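Section 3. Placing the unit and first power-up

Read this section before you plug anything in. The Mokent room humidifier will run in nearly any spot you put it, and that is the trouble. A bad spot gives you a number on the display that has little to do with the air you breathe.

3.1 Before you start

You will need the base, the tank, the wick cartridge, the power adapter and a separate hygrometer. The last one does not come in the box. The sales sheet says the built-in sensor makes a second meter unnecessary. We don't share that view. The sensor sits inside the same housing as the water, and it reads high for most of the evening. Any cheap dial or digital meter will do for a cross-check, as long as you leave it in one place.

Throw away the scented pads if your carton has them. They clog the wick.

3.2 Choosing a spot

1. Pick a hard, level surface at least knee height. Carpet blocks the lower intake.
2. Keep the outlet clear of walls, curtains and bookshelves.
3. Stay away from radiators and heating vents. Warm air passing over the sensor makes the unit think the room is dry, and it will not stop.
4. Put the separate hygrometer across the room, out of direct sun.

Note: The box claims "whole-home coverage." Treat this as a one-room unit. With the door open to a hallway, expect the reading to wander and the tank to empty sooner.

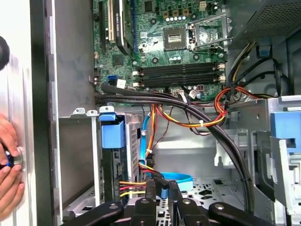

Humidity and household equipment is a subject where you will hear two loud opinions, and neither holds up well. One camp says any added moisture will ruin electronics. The other says dry winter air will kill everything with static unless you run a humidifier day and night. Normal indoor humidity suits most equipment fine. The real risk is a stream of mist landing on something, and it gets worse when a cover is off. A desktop tower with its side open has the processor socket, the memory slots and rows of little capacitors all out where fine droplets can settle on them. If you have a computer open for repairs, switch the humidifier off or work in another room. Hard water adds white mineral dust, so the same goes for model trains, turntables and camera lenses left out on a shelf.

CAUTION: Never set the unit on top of a computer, television or amplifier, or on a shelf directly above one. Tanks leak. Ours leaks less than the Flarby it replaced, but we would not promise more than that.

3.3 Filling the tank

1. Lift the tank straight up by the handle. Turn it over and unscrew the cap.
2. Rinse with plain cold water. Skip the soap.
3. Fill to the line. Distilled water leaves less dust. Tap water is allowed, whatever the forums say, but you will be scrubbing more often.
4. Tighten the cap until it stops, turn the tank upright over a sink and watch the valve. A few drops are normal. A steady drip means the gasket is folded.
5. Seat the tank on the base and wait for the gurgling to stop.

3.4 First power-up

1. Plug the adapter into the base, then into the wall.
2. Press and hold POWER until the display lights.
3. Set the fan to LOW. AUTO can wait until you know how far off the sensor is.
4. Run for 3 hours with the door closed.
5. Compare the display with your own hygrometer. Write down both.
6. If they disagree, go by the separate meter and adjust the target up or down to match.

Note: Code 241 means the tank is empty or badly seated. Code 911 looks alarming, but it only means the wick timer has run out. The timer counts days and cannot tell whether the wick is dirty. Take the cartridge out and look at it before you buy another.

3.5 If the windows fog

Turn the target down and leave it down. Water on the inside of the glass means the room has more moisture than it can hold at that temperature, no matter what the display says. Wipe the sill dry and check behind any furniture that stands against an outside wall.

Section 3 text by Ewan Imrie, checked by Clotilde Arnaud. Revised July 24, 2018. Replaces the June sheet, which had the fan settings in the wrong order.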